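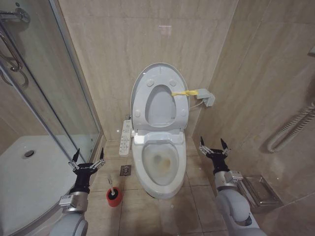 Notebook, July. Bowl scale, hard water line, Vonder building

Purpose: find a descaling routine for the staff restrooms that does not need a strong mineral acid. Complaint from the Vonder people is a yellowish-brown ring at the water line that comes back after ordinary cleaning. Suspect calcium carbonate with iron and some urine scale on top. Bench work first, then one fixture.

9:40. Water

Cold supply sampled at the basin tap after a three-minute flush. Total hardness by EDTA titration: 305 mg/L as CaCO3. Very hard. Repeat gave the same value within the burette reading. Iron strip showed faint color, below the first printed step, so I am not recording a number. Softener upstream serves the kitchen only, per the plumbing drawing. The drawing is old and I have not traced the pipe.

Scale sample

Scrapings are from the spare bowl in the Jarnness store, same water supply. Dried overnight at 105 C. Pale tan powder with darker flakes. Fizzes promptly in dilute acid, which fits carbonate. A small brown residue remains after the fizzing stops. Went partly into solution with warm citric, slowly. Probably iron oxide plus organics. No XRD available this month.

10:30. Bench trials

Glazed tile coupons, scale grown on them by repeated evaporation of the supply water. Weighed before and after on the four-place balance. All at room temperature, no agitation, 30 minutes.

Citric acid, 5 percent: coating thinned, chalky patches left at the edges.
Citric acid, 10 percent: coupon clean to the eye, slight drag under a fingernail.
Sulfamic acid, 5 percent: clean, no drag. Fastest of the set.
White vinegar, as bought: poor. Visible coating over most of the coupon.
Clernine descaler, label dilution: similar to 10 percent citric. Strong perfume, which will bother some people in a small room.

Balance drifted during the vinegar coupon. Discard that weight, keep the visual note.

Grown scale is softer than the real thing. It has had no time to age and has no organics in it. Expect every time above to be too short in service.

Glaze check

Looked at the coupons under 3000 lux at a low angle for loss of gloss. None seen with citric or sulfamic. One coupon had a scratch that was there before the test (see tray photo). Pumice stick tried on a scrap tile: removes scale well, leaves fine lines in the glaze. Not recommending it. Scratched glaze will hold the next ring more firmly.

1:15. Working procedure, draft

Push the water level down with a brush so the ring is exposed.
Lay folded paper towel strips along the ring and wet them with 10 percent citric.
Leave 45 minutes. Rewet at the halfway point.
Remove strips, brush with nylon only, flush twice.
Repeat once if a brown shadow remains, this time with 5 percent sulfamic.

Gloves and eye protection. No bleach in the room on the same day, and none left standing in the bowl from the previous cleaning. Keep acid off marble and limestone. Many marble-patterned tiles are ceramic, but cement grout will still etch, so wipe drips at once. Strips go in the bin, never down the drain.

Stock

Citric, food grade, Shokri drum, part no. 2136. Lid seal is poor and the top layer has caked. Break it up and weigh, do not measure by scoop. Sulfamic is in the acid cabinet, second shelf. Order more nylon brushes.

Open items

Does urine scale need an enzyme step before the acid? Run paired coupons if I can get aged material.
Rate of regrowth. Plan is to clean one fixture fully and inspect weekly with the same lamp.
Trace the cold line and confirm whether the softener can be extended. If it can, most of this page is moot.
Repeat the vinegar weight after the balance has been leveled.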